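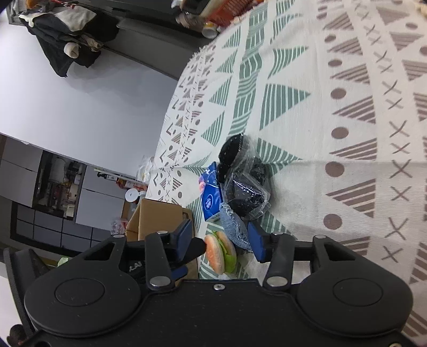

Back room, window and storage units. Patterned cloth on the right.

Mould on the plain wall, back room
Started by bukola_uzor, 18/02/2025

bukola_uzor
Second winter with grey spotting low on the outside wall of this room. It wipes off with detergent and comes back. Painted last May with a mould-resistant interior paint, matte, and the spotting is through that already. Hygrometer reads 50 per cent in the middle of the room at midday. Heating is electric baseboard, door usually shut overnight. Is this a ventilation problem or an insulation problem? I'd like to know before paying for either.

J_Ots
A midday reading in the middle of the room says very little about the wall. Relative humidity is measured against air temperature. The same air against a cold surface is much closer to saturation, and mould needs surface humidity to stay high for a good while, well short of visible water. Put the sensor at skirting height against the wall and log it overnight. Then post the minimum surface temperature too, if you can borrow an infrared thermometer.

anozie.ik
Before any of that, pull the furniture out. Storage tight to an outside wall acts as insulation on the wrong side. The wall behind it never sees room heat. I leave a gap of 2 inches and open the bottom so air can rise through.

bukola_uzor
Spotting is on the bare section as well, so furniture can't be the whole answer. I'll move it anyway.

Damilola_U
Get a dehumidifier. I run a small Hellell in a room much like that and the spotting stopped the first winter. It takes up to 3 litres a day out in wet spells. Cheaper than opening a wall.

J_Ots
If it is pulling that much out of one closed room, the water is coming from somewhere. I would check grading and the downspout on that side before treating it as indoor moisture. A dehumidifier will hide a leak quite well for a year or so.

Damilola_U
The downspout was checked. It's a below-grade room in a wet climate. Not every house has a defect, some just need the moisture removed.

anozie.ik
Below grade is a different case from hers. She hasn't said hers is.

bukola_uzor
Ground floor, north side. Wood frame, age of insulation unknown. Downspout is at the other end of the house.

Ibrahim Olatunji
Low on the wall in a frame house, I would look at the bottom of the stud bays first. Old batts slump or were cut short, and air gets in at the sill plate. Take the baseboard trim off on a cold morning and feel along the gap. If there's a draught, run a bead of acoustic sealant and refit. I did 2 rooms that way and have not repainted since.

J_Ots
Agree on the sill. Disagree on doing it first. Log, then seal, then log again, otherwise you won't know what the sealing did. Also leave the door open at night for the second half of the log.

anozie.ik
She wants the mould gone, she isn't publishing it.

bukola_uzor
Logging is free so I'll do it. Logger is a Wuvar, on the floor against the bare section as of tonight. Does anyone know if the sealant sticks to old poly or does it need priming?

Ibrahim Olatunji
Wipe the dust off and it sticks. It never skins over properly, so keep it behind the trim.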